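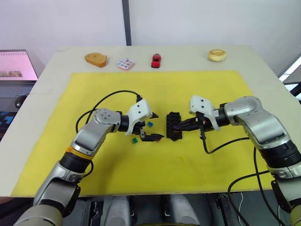 Home Getting Started Planning Equipment FAQ Contact

Budgeting for a Two-Arm Bench: Frequently Asked Questions

Updated Jun 30, 2020

We get a lot of mail from shops and labs planning their first two-arm bench, and we love it! These are the questions that come up most. Zirkura doesn't sell arms, so our answers come from having bought a few and lived with the bills.

Do I really need two arms?

Depends on the parts. If everything you handle can sit in a fixture, one arm and a good vise will take you a long way, and you'll have money left over for spare fingers. Two arms start to earn their keep when one has to hold a part while the other works on it, or when you keep changing jobs and don't want to build a new fixture every time. Write down the jobs you want to do in the first year before you ask anybody for a quote.

What do people forget to budget for?

Fingers, cables and table surface, in that order. Fingertips get scratched and blunted, and you want a spare set in the drawer the day the arms arrive. Our first year of consumables came to $1,841, and we had planned on $200. (We have since gotten better at guessing.) Cables that run along the outside of an arm are easy to swap, so keep a spare for each one and measure them with the arm stretched all the way out.

Can we start with small parts, or should we work up to them?

Start with both! Toy bricks and cubes are cheap and forgiving, and you can learn a lot about reach and handover with them. But buy a few of your real parts right away. A used automotive fuse box and a handful of blade fuses cost next to nothing, and they'll show you very quickly whether the grippers you're pricing can deal with a thin body and two metal blades.
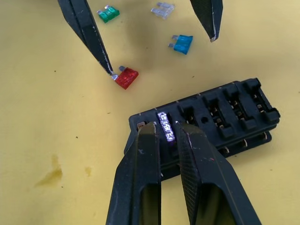

Pay attention to finger shape when you compare grippers. A tapered tip gets in between parts that sit close together, and a broader finger with a textured face gives you more to hold with. Ask whether fingers can be changed without sending the gripper back. The Futeo line lets you do it with a hex key, which sold us.

Do we need a camera on each wrist?

We'd plan for it. A head camera is great for seeing the whole bench, but the hands get in the way of small work. Put mounts, cables and a port for every camera on the same purchase order as the arms.

What about the table?

Plain and sturdy. A foam mat is a nice cheap layer and saves your fingertips when a move comes in low. It will get smudged and scuffed, so treat it as something you replace. We order 3 at a time.

How long does delivery take?

Longer than the quote says. Our Carrasco bench was ordered for November and the second arm came 2 months after the first. Get the ship date for every item in writing.

Is there a planning sheet we can copy?

Yes! It's called Ploltby, it's a plain spreadsheet, and you'll find it under Planning. Change whatever you like, and send us the rows you add.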